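# Who Looks After the Robot?

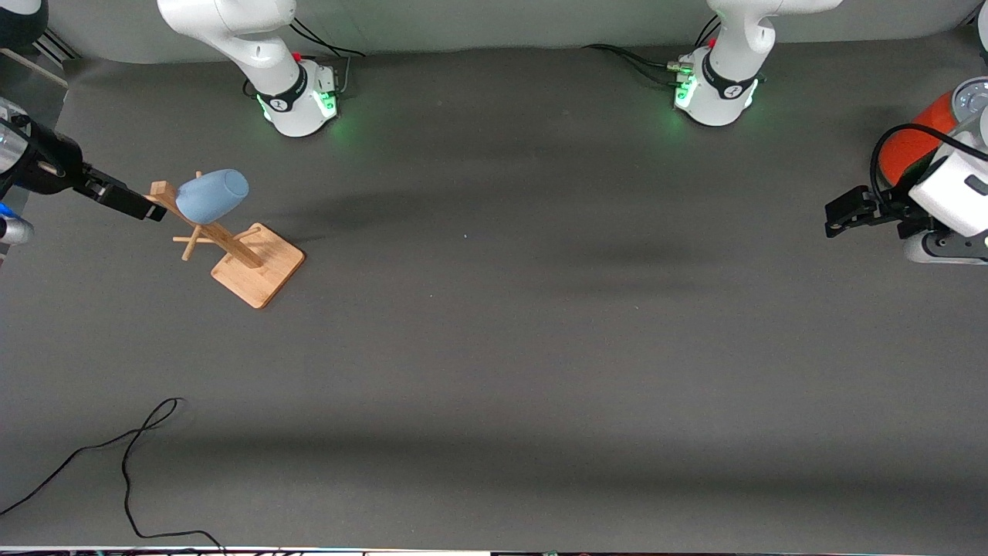
**What does a robot need before it can start work in the morning?**

It needs a person with a cloth, a small wrench and some patience. Robots are good at doing the same thing over and over. They are terrible at noticing that a screw has come loose.

At Zadport, the two-armed robot goes by Kurkix. Its job this month is handling mugs. Hugo Carré gives it a checkup each day, and the checkup takes 15 minutes, or longer if Hugo has mislaid the wrench.

## First, the fingers

A robot's hand is called a **gripper**. Kurkix has two fingers on each one, and they get grubby, just like yours. A greasy finger lets a mug slide. Hugo wipes them, then opens and shuts them a few times while the power is low. He keeps his own fingers well out of the way.

## Next, the cables

Cables carry power and messages to the arms. Every time an arm bends, its cables bend too, and after 3000 bends a cheap one may start to crack inside. Hugo looks for kinks and scuffs. He also looks for any cable that has wandered somewhere an arm might snag it. Cables do wander. Ask anyone who owns headphones.

## Then, "home"

Each arm has a starting pose called **home**. If home is off by the width of a pencil line, everything after it is off too, and the peg Kurkix is aiming for won't be where Kurkix thinks it is. Mathis Guillot sends both arms home and checks them against a metal gauge. If one is wrong, he types in a correction and tries again.

## When something breaks

Last December a joint began to squeak. Mathis turned the power off and put a lock on the switch so it had to stay off. Then he took off the cover, found a worn bearing and swapped it for a new one. He wrote it all down in the logbook as repair number 31.

The squeak was gone. Hugo's chair still does it.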